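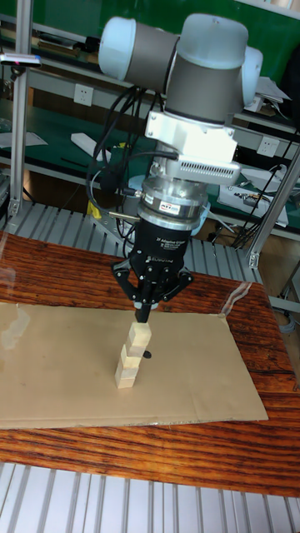

May 29, 2018. Glue day, finally. I've been putting off the hide glue tests since January and Wilma Shearer has been very patient about it, so this morning I cleared my end of the shop, got the pot going and pulled out every scrap of maple I'd been hoarding. The plan is plain butt joints, end grain to end grain, which everybody says is the worst joint you can make (they're right, but how bad exactly?). I'm using small blocks for it, pale little wooden cubes like the four stacked up on the cardboard, because they're easy to clamp in a row and I can knock them apart on the bench edge without wrecking anything nice. Sizing the end grain first with thinned glue made a bigger difference than I expected! The unsized ones let go with one tap from the small mallet. The sized ones took a real whack, and two of them tore fibers out with them.

Pot notes, so I stop guessing every time: soaked the granules overnight, 80 grams, cold water just over the top. The Derno pot runs hot on the second setting, so leave it on the first and be patient. I got a skin on top twice before I remembered the lid. Catalina Benítez keeps telling me to strain it through an old stocking and I keep not doing it, and yes, there were lumps.

Open time is still my big problem. On a cool bench I had maybe long enough to say the word "clamp" before it gelled. Warming the blocks on the radiator helped a lot, and I think a hair dryer would help more (Abelardo Troncoso has one in the finishing room, ask before borrowing, he was grumpy last time). 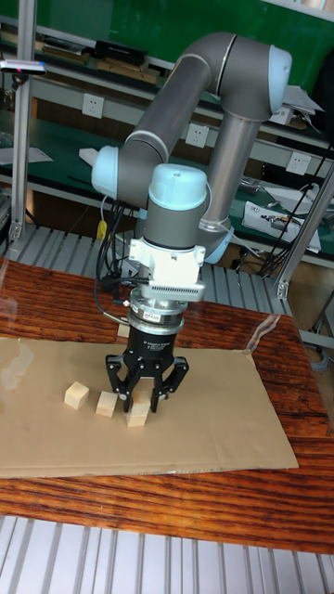

The other batch was the Flirness liquid stuff straight from the bottle, same maple, same sizing, 16 joints. Much more relaxed to work with, I could actually line the edges up and wipe off the squeeze-out. But it creeps! I left one set under a weight over lunch and the pieces had slid sideways enough to feel with a thumbnail. Rubbing the joint until it grabs seems to cure most of that. I'll try it with 7 more tomorrow before I say so to anyone.

Bautista wants to know if any of this is good enough for the Fuentealba chairs. Not the legs, no way. Corner blocks under the seat, sure, that's long grain anyway and the hot glue is lovely there. Told him six chairs first, then we talk about the rest.

To do: new brush (the old one is shedding into everything), label the jars with the mixing date, buy more granules, give Remedios her thermometer back.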